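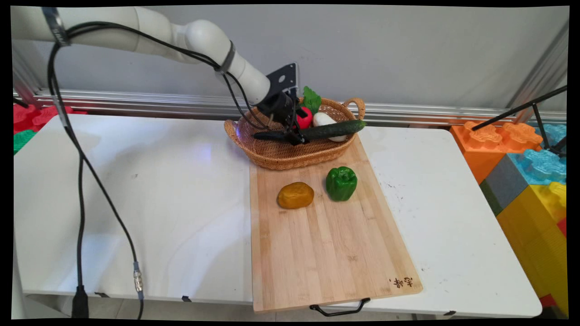 Mervyn Yeoman pidió que constara que, a su juicio, la cesta de mimbre no debe quedar apoyada sobre la tabla de bambú, porque resta superficie útil y obliga a trabajar en la mitad delantera. Ji-hoon Seok discrepó: con la cesta al fondo las piezas se alcanzan sin girarse.

Acta de la reunión de material, aula de cocina Hartley
Fecha: 20/01/2025

Punto 2. Cesta y tabla
Se acuerda mantener la cesta ovalada en el borde posterior de la tabla hasta la revisión de julio. El pepino largo sobresale por el lado derecho de la cesta; Yeoman propone colocarlo debajo de las demás piezas. Seok lo acepta si el tomate queda a la vista. El pimiento verde se deja fuera, sobre la tabla, como pieza de práctica.

Punto 3. Posición de la tabla
El canto delantero rebasa ligeramente el de la mesa. Seok considera admisible el vuelo; Yeoman solicita retrasar la tabla y la cesta a la vez. Sin acuerdo. Se traslada a la próxima sesión.

Punto 4. Reposición
Las hortalizas artificiales se piden a Clavmont. Se descarta la oferta de Kinham por plazo de entrega. Se aprueba la compra de dos cestas de repuesto, con asas, y se pide presupuesto a Ploleo para tres tablas del mismo material. Las tablas nuevas se guardarán en vertical.

Ruegos y preguntas
Yeoman pregunta si la verdura de hoja cuenta como una pieza o como manojo en el inventario. Consta como manojo.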